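Small Kitchen Talk > Storage and Organizing
Thread: Deep bins vs shallow drawers, please talk me out of (or into) this

pristari_mom wrote:
OK so we're redoing the pantry wall in April and my husband wants to rip out the old drawers and put in open shelves with big deep bins. Flour in one, snacks in one, onions in one, you get it. I grew up with shallow drawers and I can't picture living any other way. The quote for new drawers is a lot more than the bins though (like, a LOT). Who has lived with both? We're a family of 5 and we cook every night, if that matters.

Tildy_in_the_valley wrote:
Bins! We switched two years ago and I'd never go back. You pull the whole thing out, plop it on the counter, take what you want, shove it back. When something leaks you wash one bin and you're done. With drawers I was always vacuuming out the corners with that skinny little attachment.

gregwithtwogs wrote:
Going to disagree with Tildy. A deep bin is a place where food goes to die. I cleaned out ours last month and there was a bag of lentils at the bottom that moved here with us from the old house. Whatever you bought last goes on top, whatever you bought first stays down there forever. Drawers you open and you see everything.

Tildy_in_the_valley wrote:
Greg, that's a lentil problem, not a bin problem lol. Don't fill it past halfway.

gregwithtwogs wrote:
If I'm only filling it halfway why did I buy the deep one?

Oanh Chu wrote:
Both of you have a point. I had the Giltetti drawers in my last apartment and they were lovely for cans and jars, terrible for anything tall. My rice didn't fit unless I laid the bag on its side and then it spilled, every single time. Now I have open shelves and what I do is shallow bins up high and deep ones down low. Deep ones only get one kind of thing. Potatoes, or paper towels, or the big rice. If there's only one kind of thing in there nothing gets lost.

pristari_mom wrote:
Oanh, that's kind of what I was leaning toward! How deep is your deep one? The ones I'm looking at are 9 inches and they come in 141 colors or whatever, I stopped scrolling.

Oanh Chu wrote:
Mine are a bit deeper than that and I wish they weren't. I'm short and I have to tip them toward me to see the bottom. Nine sounds good to me. Get a dark color, the white ones I had first showed every onion skin and coffee ground.

mudroom_mike wrote:
Counterpoint on dark bins, you can't see a thing in them after sunset unless your pantry light is decent. We had charcoal ones from Jarneo and I was feeling around in there like I was looking for my keys. Ended up sticking one of those puck lights under the shelf. Works fine but now I'm buying batteries.

Tildy_in_the_valley wrote:
Mike, get the plug-in strip kind. Ours cost next to nothing and it comes on when you open the door.

mudroom_mike wrote:
No outlet in there, old house. But yeah, if you've got one do that.

pristari_mom wrote:
We do have an outlet! It's behind where the drawers are now, so that's one point for ripping them out I guess. What about square corners vs rounded? My husband says square holds more.

gregwithtwogs wrote:
He's right that it holds more. But then you're back to crumbs in the corners, and wasn't that Tildy's whole complaint about drawers?

Oanh Chu wrote:
Go plain rectangular, Greg. Round ones waste so much shelf. I wipe mine with a damp cloth wrapped around a butter knife and it gets right in there. Also, measure your shelf from the wall to the front edge and not just the outside of the board, mine have a lip at the front and the first set I ordered stuck out. And set one on a table before you buy the whole lot, reach in with your elbow bent, and see if you can touch the far corner without scraping your arm on the rim.

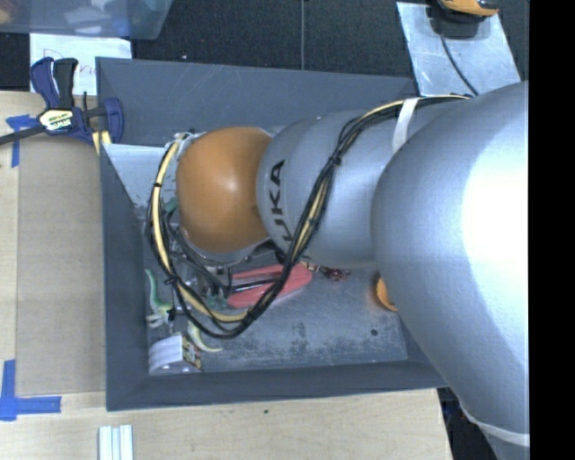 The rim matters more than I expected. A thin one digs into your fingers when the bin is full of potatoes, so look for one that's folded over or has a real handle. I paid extra for handles on the bottom row only and skipped them up top.

gregwithtwogs wrote:
OK the elbow test is a good idea, I'll give you that. I still say drawers for cans. You will never convince me to stack cans in a bin.

Tildy_in_the_valley wrote:
Cans on a shelf, Greg. Just a shelf. One deep, labels out.

pristari_mom wrote:
You guys are the best, thank you. I talked to him tonight and we're keeping two of the old drawers for cans and spices, and doing bins for the rest. Saves us roughly 30 percent off the drawer quote. He's already asking if the dog food can have its own. I said yes as long as it has a lid.

mudroom_mike wrote:
Get the lid that latches. Ask me about the raccoon sometime.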